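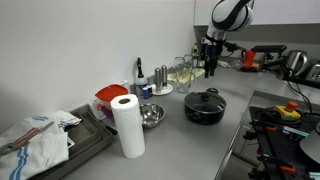 *Black pot with glass lid, on the counter.*

## 4. Your first batch of beans

Now the fun part! The Pondis dried bean kit makes a really lovely pot of beans, and most of the work is waiting.

1. Tip one bag (600 g) into a large bowl and pick out any small stones.
2. Cover with plenty of cold water and leave overnight. The beans swell a lot – use a bigger bowl than you think you need.
3. Drain, rinse, and move the beans to your pot.
4. Add 2 liters of fresh water and one Ometholm herb bag. Leave the string hanging inside the pot, well away from the burner.
5. Bring to a full boil and keep it there for ten minutes.
6. Turn down to a gentle simmer, set the lid slightly open, and cook until a bean squashes easily between two fingers. Start tasting after 45 minutes.
7. Stir in the salt and let the beans sit in their broth for half an hour (so much better!).

**Caution:** Do not skip the full boil in step 5. Undercooked kidney beans can make you sick. Lift the lid away from your face – the steam is hot.

**Note:** Older beans take longer. If yours are still firm after two hours, top up with hot water and keep going.

For freezing cooked beans, see Section 5.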